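Appel à participation : racontez-nous vos repas d'enfance
Projet de mémoire orale Brekora — inscriptions ouvertes jusqu'à la fin février

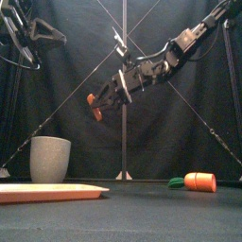 Un plateau, une tasse et une carotte jouet.

Vous souvenez-vous de l'odeur de la cuisine quand vous rentriez de l'école ? De la place de chacun autour de la table, du plat qu'on vous obligeait à finir, de celui que vous réclamiez pour votre anniversaire ? Si ces questions vous font sourire (ou soupirer, cela arrive aussi, surtout quand il est question de salsifis), nous serions très heureux de vous entendre.

L'association Brekora recueille depuis plusieurs années des récits de la vie ordinaire. Après les chemins de l'école et les jeux de cour, nous ouvrons un nouveau chapitre consacré aux repas de l'enfance : ceux de la maison, de la cantine, des grands-parents, de la colonie de vacances, et même ceux que l'on préparait pour de faux, avec trois feuilles et un peu de terre, dans un coin du jardin. Nous cherchons 100 personnes prêtes à nous confier leurs souvenirs.

Qui peut participer ?
Toute personne majeure, quel que soit son âge et où qu'elle ait grandi. Il n'est pas nécessaire de bien cuisiner, ni d'avoir une mémoire extraordinaire. Beaucoup de gens nous écrivent qu'ils n'ont « rien d'intéressant à raconter », puis parlent deux heures d'une soupe aux poireaux ! Les entretiens se font en français, mais les noms de plats, les comptines et les expressions dans d'autres langues sont évidemment les bienvenus.

Comment cela se passe-t-il ?
Vous êtes reçu pour un entretien enregistré, dans nos locaux de Curnby ou à la maison de quartier Jusedwood, selon ce qui vous arrange. Comptez une bonne heure et demie, avec une pause et du thé. Nous pouvons aussi nous déplacer chez les personnes qui sortent difficilement de chez elles — dites-le simplement dans votre message. Si vous avez gardé une vaisselle de poupée, un cahier de recettes, une serviette brodée à votre nom, apportez-les : les objets délient souvent la langue mieux que nos questions. Vous repartez avec, bien entendu.

Les enregistrements seront conservés dans le fonds sonore de l'association, qui compte déjà 400 témoignages. Des extraits pourront être diffusés lors des soirées d'écoute, uniquement avec votre accord écrit, et sous un prénom d'emprunt si vous le préférez. Vous recevrez une copie complète de votre entretien, et vous pourrez demander le retrait d'un passage pendant les 3 mois qui suivent.

La participation est bénévole. Les frais de transport sont remboursés sur présentation du billet.

Pour vous inscrire
Déposez ou envoyez un petit mot à l'accueil de Brekora, à Curnby, en indiquant votre nom, votre année de naissance, un numéro de téléphone et les moments où vous êtes le plus facilement joignable. Ajoutez, si le cœur vous en dit, quelques lignes sur un repas qui vous est resté en mémoire. L'accueil est ouvert le matin à partir de 9 heures. Nous rappelons tout le monde, parfois avec un peu de retard, et nous vous remercions d'avance de votre patience.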